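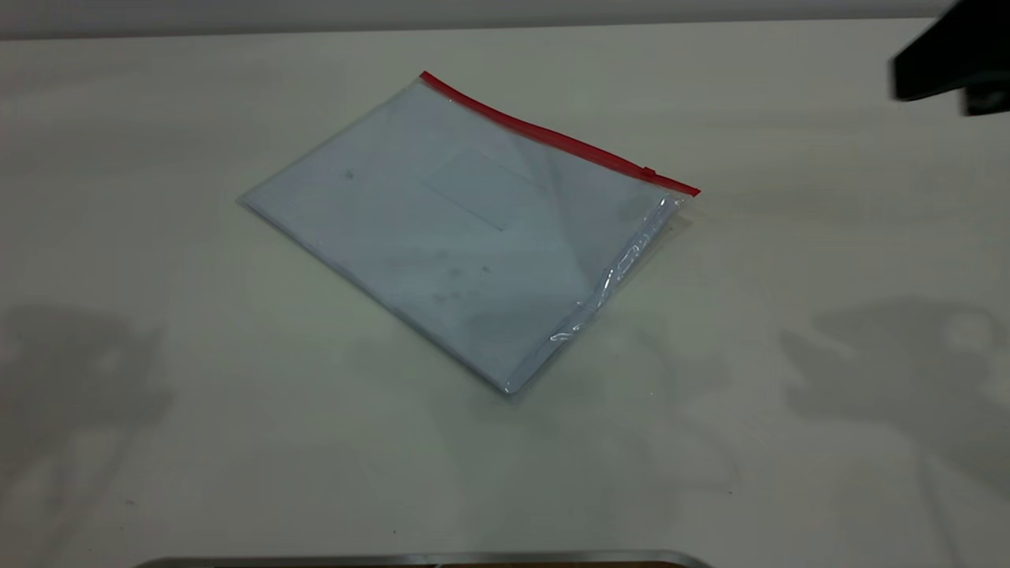
Progress report to the Musberg Fund
Hetoden Parish Records Survey, second reporting period
24 December 2024

1. Purpose of this report

This report covers work carried out under the Hetoden grant since the interim statement. It sets out progress against the agreed work plan, changes to the method, spending to date and the tasks that remain. The terms of the grant are unchanged. Definitions of "volume", "loose item" and "record" are those in the original application.

2. Survey of holdings

The survey of bound volumes is complete. It lists 23 volumes held in the vestry store and the former schoolroom, mostly registers, rate books and vestry minutes. Each has an entry giving covering dates, dimensions, binding type, condition grade and current shelf location. Four volumes were graded as unfit for handling. In three of these the sewing has failed at the first section. The fourth has active staining along the lower edge and has been moved to a separate shelf while the moisture content of the boards is checked.

Loose items have taken longer than planned. The application assumed that they would be found in bundles with a covering note. In practice many had been placed between the pages of unrelated registers, and each has to be recorded against the page where it was found before it is moved. The entry form was revised to add a field for this. Items already entered on the old form have been updated.

Two series mentioned in the 1911 inventory have not been located: the Kettle charity accounts and the highway surveyors' vouchers. The diocesan record office has confirmed that it does not hold either. They are shown in the list as "not found" so that later researchers do not repeat the search.

3. Storage and environment

Readings in the vestry store were taken at the door and at the rear wall. Relative humidity at the rear wall remains above the target range, and the difference between the two points increases after heavy rain. A blocked downspout on the north side was cleared during the period. The effect of this cannot be judged until a full set of winter readings is available.

The Rarkik shelving was installed as specified. The lowest shelf has been left unused on all bays to keep material clear of the floor. One bay stands closer to the outside wall than the plan allowed and will be moved when the floor covering is replaced. 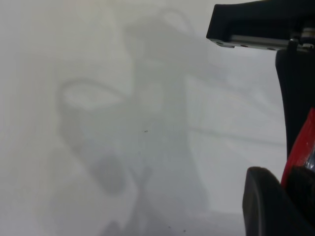 Labels for the bays have been printed on acid-free stock and tied to the uprights. Adhesive labels were tried on one bay and withdrawn because they lifted at the corners. Shelf codes follow the pattern building, bay, shelf, and match the location field in the list.

4. Catalog

Draft entries for all bound volumes have been checked against the originals. The most common errors were in covering dates, where the date on the spine did not match the first entry inside. The catalog now gives both, with the inside date used for sorting. Place names appear as written in the source, followed by the modern form where it is known. Entries for loose items are being checked in the order of the volumes in which they were found.

5. Budget

Spending on shelving and packaging is within the approved figures. Travel is underspent, as the two visits to the record office were combined with other business. Conservation advice is overspent because the stained volume needed a second inspection. We ask for approval to cover this from the travel line. No increase in the total grant is requested.

6. Remaining work

The check of loose items is due to finish in January. The final humidity readings will be taken in the same month and reported in full, with the raw figures as an appendix. Repair estimates for the four damaged volumes have been requested from two binders, and one has been received. The repairs themselves fall outside this grant and will be the subject of a separate application.

The finished catalog will be supplied to the Fund as a printed copy and a spreadsheet. A second printed copy will stay in the vestry store.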